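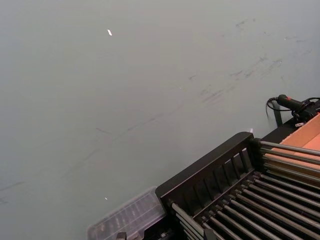
마리사 바르비에리는 중간 발표를 듣고 나서, 받침대를 바꾸는 것보다 받침대를 옮기는 방법을 먼저 바꾸어야 하지 않느냐고 물었습니다. 우리 조는 그때 대답을 잘 못 했습니다. 그래서 이 보고서는 그 질문을 중심으로 다시 썼습니다.

공용 작업대의 표면 관리와 금속 받침대의 위치
컬브리지 과정, 생활 공간 정리 과제 보고서
제출일: 2022년 12월 23일

1. 시작한 이유

우리가 쓰는 작업대는 회색이고 광택이 없습니다. 광택이 없는 회색은 더러움이 잘 안 보인다고 생각하기 쉽지만, 긁힌 자국과 먼지가 끌린 줄은 빛의 방향에 따라서 꽤 잘 보입니다. 하얀 부스러기처럼 작은 것도 눈에 띕니다. 10월에 작업대를 같이 쓰는 사람들에게 불편한 점을 물었을 때, 닦아도 깨끗해 보이지 않는다는 말이 제일 많이 나왔습니다.

작업대 위에는 검은색 금속 받침대가 있습니다. 가는 금속 막대가 나란히 촘촘하게 놓여 있고, 끝에는 울타리 같은 모양의 판이 있습니다. 튼튼하지만 옮길 때 드는 사람보다 미는 사람이 많습니다. 저도 처음에는 밀었습니다.

2. 작업대와 자리

작업대 윗면은 가로 972mm, 세로 700mm입니다. 받침대를 한가운데에 두면 양쪽이 다 좁아서 큰 물건을 놓을 수 없습니다. 그러면 사용자가 받침대를 옆으로 밀고, 다음 사용자가 또 다시 밉니다. 투명한 용기도 받침대 가까이에 두는 일이 많은데, 용기를 잡으려고 받침대를 조금 움직이는 경우도 있었습니다.

우리는 받침대의 자리를 오른쪽 앞 모서리로 정했습니다. 뒤쪽 모서리도 생각했지만, 그 자리는 팔을 길게 뻗어야 하기 때문에 받침대를 들기가 어렵습니다. 들기 어려우면 사람은 다시 밀게 됩니다. 배럿 던리비는 뒤쪽이 보기에 더 좋다고 해서 의견이 달랐고, 이틀 동안 뒤쪽에도 놓아 보았습니다. 그 다음에는 던리비도 앞쪽에 동의했습니다.

3. 청소 방법

처음에는 젖은 천으로 바로 닦았습니다. 이 방법은 좋지 않았습니다. 마른 먼지가 물에 섞여서 길게 번지고, 마르면 흐린 줄이 남았습니다. 지금 쓰는 순서는 다음과 같습니다.

먼저 받침대를 두 손으로 들어서 옆의 수건 위에 놓습니다.
부드러운 솔로 부스러기를 한쪽으로 모읍니다.
물기를 꼭 짠 천으로 한 방향으로 닦습니다.
마른 천으로 한 번 더 닦고, 받침대 바닥도 닦은 후에 제자리에 놓습니다.

받침대의 막대 사이는 천이 잘 들어가지 않습니다. 막대 사이가 좁아서 납작한 솔이 필요했습니다. 끝의 판은 살 사이에 먼지가 모이니까 위에서 아래로 솔질합니다. 재료는 그룬단포트에 있는 가게에서 샀고, 솔과 천을 합해서 2496원이 들었습니다.

4. 결과와 부족한 점

청소 후에 부스러기는 거의 남지 않았습니다. 그러나 이미 생긴 가는 흠은 없어지지 않았습니다. 어떤 자국이 진짜 흠이고 어떤 자국이 단순한 얼룩인지 처음에 구별하지 않은 것이 우리의 실수입니다. 손톱으로 살짝 만지면 어느 정도 알 수 있다는 것을 늦게 배웠습니다.

받침대 바닥에 붙이는 펠트도 시험했습니다. 미끄러지는 소리는 작아졌지만 펠트에 작은 가루가 붙었고, 그 가루가 표면을 긁을 수 있어서 나중에 떼었습니다. 고무 받침은 시간이 모자라서 시험하지 못했습니다.

바르비에리의 질문에 대해서 지금은 이렇게 대답하겠습니다. 옮기는 방법이 먼저라는 말에 저도 동의합니다. 다만 드는 습관은 말로만 부탁하면 오래 가지 않았습니다. 자리를 앞쪽으로 바꾼 후에 드는 사람이 많아졌다고 느꼈지만, 이것은 우리 느낌이고 숫자로 기록하지 않았습니다.

5. 다음에 할 일

던리비가 고무 받침을 맡고, 저는 작업대 옆에 붙일 짧은 안내문을 쓰기로 했습니다. 안내문의 첫 문장은 "받침대는 들어서 옮겨 주세요"로 정했습니다. 솔과 마른 천은 작업대 아래 서랍에 넣어 두었습니다.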